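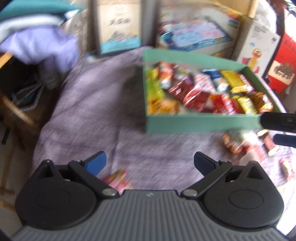

An open box of wrapped snacks and candy on a purple blanket.

Snack Box Packers and Home Tasters Wanted

Last updated: August

Tolska puts together mixed boxes of individually wrapped snacks and candy and mails them to subscribers. We are looking for four part-time packers for the fall season, and for 20 people who will open a box at home and tell us what they think of it.

Packers

Shifts are four hours long, starting at 8 a.m. or at 1 p.m. You will fold boxes, fill them from a packing list, check the weight, and tape and label them. A full shift is about 14 cartons of finished boxes per person. Most of the work is done standing at a table. You should be able to lift a full carton and read a printed list in English. Experience in a warehouse or a store stockroom is useful but we will train you.

The list changes every month. Bars and long packets go in first, then the small candies fill the gaps. Chocolate is kept on a separate shelf and added at the end of the shift. Anything with a torn wrapper goes in the reject bin and is written down.

Please tell us before your first day if you have a nut allergy. Nuts are handled in the same room.

Omprakash Kandpal runs the packing room and will meet applicants for a short trial shift, which is paid.

Home tasters

Tasters get one box a month for three months. You keep everything in it. In return you fill out a two-page form on each box: what you ate first, what was left at the end, what you would not want again, and whether anything arrived crushed or melted. Households with children are welcome, but the person who signs up must be an adult. We cannot make up special boxes for tasters on restricted diets.

How to apply

Write to Anju Saxena at Tolska, Drundine Street, or leave a note at the front desk. Say which part you are applying for and, for packers, which shifts you can work. Trial shifts are held on Tuesday afternoons.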